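Learning a language from your grandmother's kitchen
Speaker notes, 2025-06-16

Wait for the doors to close. Drink some water. Don't start with the airport joke, it died last time.

Hi everybody, I'm Magdolna Csizmadia, and I teach Hungarian to adults who mostly have a Hungarian grandmother somewhere in the family and can say six words, four of which are food. I love these people. I was going to say I was one of them, but I had it the other way around: I had all the Hungarian and no English until first grade, and then I had all the English and let the rest go rusty.

So this talk is for anyone teaching or learning a heritage language, the one you half know. You understand it when somebody yells it up the stairs, and then you open your mouth and out comes a four-year-old. (Pause here, people usually nod.)

My first class was a mess. I had 20 adults in a church basement and a textbook that opened with checking into a hotel. Chapter one, passport, room key, what time is breakfast. My students didn't want a hotel! They wanted to talk to Aunt Pálfi on the phone before she got too deaf for it. Aunt Pálfi is a real person, by the way, and she wasn't even my aunt, she belonged to a student, but she ended up on speakerphone so often that we all called her that.

By January I'd dropped the textbook. What I did next is the part I'd like you to steal. I asked everybody to write down the things they had heard at home as kids, spelled any old way. Shut the door. You're too thin. Who ate the last one. Where are your slippers. We got pages of it. And there's so much grammar in there! Commands, past tense, possessives – Hungarian possessives are no joke – and they already had the melody of it in their ears. I only had to show them which piece was which.

Slow down for this next bit, I always rush it.

Colors and food come early, and I teach them together. Adults think they're above this. They are not above this. Put a few things on a table and ask a grown attorney for the yellow plate, and you'll see the sweat. Hungarian has two words for red, piros and vörös, and we can lose a whole evening on which one goes with wine.
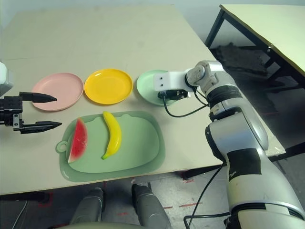
Sárga tányér, sárga banán: yellow plate, yellow banana. The watermelon is görögdinnye.

Ask the room: does anyone know what görögdinnye means if you take it apart? Give them a second. It's "Greek melon." Somebody always wants to know why Greek, and I don't have a great answer, so move along.

Then the phone call. Each student picks one relative and makes one call a week, seven minutes, with a timer. I tried longer and people dreaded it. Seven you can survive even if you run out of words and end up talking about the weather, and weather is fine, weather is half of what my mother and I talk about anyway. One rule: you can't switch to English to apologize for your Hungarian. Apologize in Hungarian or keep going.

If there's no relative left to call, and that's a lot of people, be gentle here. We pair those students with each other. I also use a little flashcard program called Flornik for them, mainly for the recordings, but please don't make this a talk about apps. If someone asks about Ulel, say I haven't used it enough to have an opinion.

Story about the funeral lunch – only if we're on time. Otherwise skip to the handout.

Handout: the list of kitchen sentences is on the back table, with space at the bottom to add your own. It works for other languages too. A woman took it home for Polish and a man took it for Tagalog, and he sent me his version with "who ate the last one" underlined twice.

Questions. Repeat each one into the mic, the back row can't hear.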